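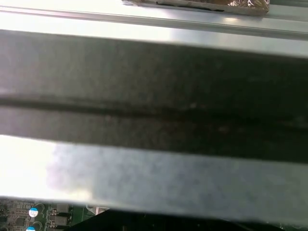
¿Qué pinza conviene más para desmontar aparatos electrónicos usados, la de dos dedos o la de ventosa?

La de dos dedos, si las piezas tienen cantos y ranuras donde se puede agarrar. La ventosa es más rápida con las tapas lisas y limpias, pero en material usado estas son pocas. Así nos respondieron en el taller de Zidum, que visité en febrero con mi colega Babita Nautiyal, y después de pasar allí toda la mañana estoy de acuerdo.

Llegamos a las nueve y cuarto. La nave es más pequeña de lo que yo imaginaba y hay que dejar el abrigo en una taquilla con moneda (lleven una, en la entrada no dan cambio). Tenían preparadas 4 estaciones, todas con el mismo brazo y con distinta herramienta, para que la comparación fuera justa. Nos dejaron manejar tres. La última era de Ramley y solamente la pudimos mirar, por un problema con el controlador que el técnico no logró resolver antes de la comida.

Empecé con la pinza Cledia de dos dedos. Me gustó que la fuerza se regula desde la misma pantalla donde se ve la cámara, sin cambiar de menú. Los dedos son estrechos y entran bien al lado de una placa. Lo malo es el cable, que sale por el costado y obliga a girar la muñeca más de lo necesario. Babita hizo 6 intentos de sacar una barra metálica y en 5 la sacó sin tocar nada de alrededor. Yo lo hice peor, y el técnico tuvo la amabilidad de no decir nada.

La ventosa Wong es otra cosa. Sobre chapa nueva agarra en un instante. Con una chapa rayada perdía el vacío y había que buscar otro punto de apoyo, a veces dos veces. Nos explicaron que existe una ventosa de labio más blando, pero ese día no la tenían.

Lo que más discutimos fue la cámara de la muñeca. Babita prefiere tenerla muy cerca, para ver bien la ranura donde entra el dedo. A mí me cuesta orientarme así: el metal brillante quema una parte de la imagen y lo oscuro queda casi negro. En la tercera estación había una segunda cámara fija, arriba, y con ella trabajé mucho más tranquilo.

Pregunté también por la duración. En Zidum llevan un cuaderno a mano y la pinza de dos dedos sumaba 561 ciclos con las mismas almohadillas de goma. No supieron decirme cuándo toca cambiarlas.

Nos fuimos a las dos. Hemos pedido la Cledia en préstamo y estamos esperando la respuesta, con la petición de que manden también el soporte para llevar el cable por detrás.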